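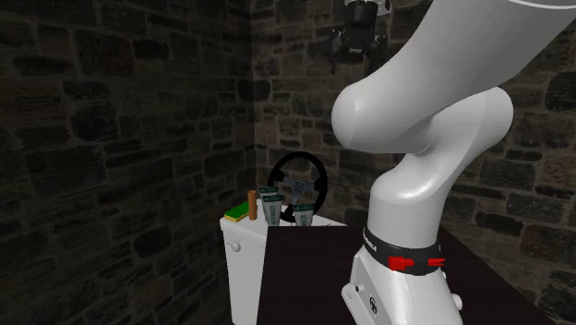 The new Akley record is out, and by lunchtime on Thursday I had received 6 press emails calling it "cinematic." I have seen films. Most of them have someone in them who wants something, and the album has 55 minutes of a synthesizer clearing its throat. What bothers me is how little of it bends. A white robot arm on a brown tabletop at least has an elbow; these songs go straight up, stay there, and stop when the label's money does.

I should say I loved the first one. I bought it twice, once for the car. Ottó Bárány produced it in a rented house in Beltitz and left the bad notes in, and you could hear a chair creak all the way through "Horodar." On the new one the chair has been fixed. So has everything else.

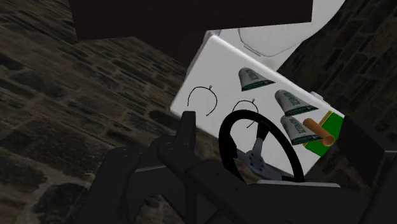
Track order used to be an argument between people who had to share a van. Now it seems to be settled by whatever keeps a listener from skipping in the first ten seconds, so all the choruses have moved to the front and the back half is where they keep the mood pieces. It's music handed over on a tilted white tray, a small collection of objects with a big black gripper reaching in for them, and I'm supposed to call that a journey.

They play Fitzsimmons in May, 60 bucks before fees. I'll go, obviously. I'm hoping the drummer gets bored and speeds up.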